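Good Habits for Recording Box-Packing Demonstrations With Hand-Held Grippers

If you've just joined us on the Pluseck home recordings, welcome! I've tried to put everything I tell new folks in one place, so you don't have to go digging through old messages the way I did. It's a bit long, but get yourself a coffee and read it through once before your first session, and after that you can skim.

Before you start

Clear a flat area big enough for the box plus an arm's length on the working side. A bed or a couch is fine, and we want a good share of those, as long as you smooth out the blanket first. Deep folds swallow little things like caps and erasers, and then you're fishing for them in the middle of a take.

Go through your items next. Our house rule, which Damián Cuevas wrote up back in April and which I still think is the best page in the whole binder, is that nothing sharp, leaking or breakable goes in the set, and nothing with a person's name or address showing. Turn shipping labels face down or peel them off. Family photos within view of the camera should come down too, if you can manage it.

Check the finger pads on both grippers. Wipe them with a dry cloth and give the screws at the joints a look. If one has worked itself out a little, snug it up by hand with the small driver and stop there — the Burnix kit has a power driver in it, and please leave that in the bag.

Setting out the task

Open the flaps all the way so they don't spring back over your fingers. Put the items you plan to move beside the box, with a bit of space between them, and let them lie at whatever angle they land. I know it's tempting to line everything up nicely (I do it without thinking!), but tidy rows teach very little.

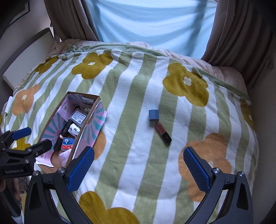 Fingers open over the lipstick-style tube and the small block, with the box to the left.

Come in with the fingers spread wider than the item and close slowly. For a tube, grip across the narrow way, near the middle. Lift straight up before you travel sideways, so you don't drag the blanket along, and let go only when the item is low inside the box. Dropping from height counts as a fault under our rules, even when it lands beautifully.

If you miss, just open up and try again in the same take. We keep recoveries. What we don't keep is a take where a bare hand reaches in to help, so if that happens, say "void" out loud and start over.

Breaks and logging

Stop after 145 takes, or sooner if your wrists feel tired, and rest both hands. We had 2,085 takes logged for the Alaoui set, and the ones I had to throw out were mostly from long stretches without a break.

Write down the surface, the items and any voided takes while you still remember them. Log sheets go in the Zandness folder by 6 in the evening, and spare pads are in the drawer under the printer.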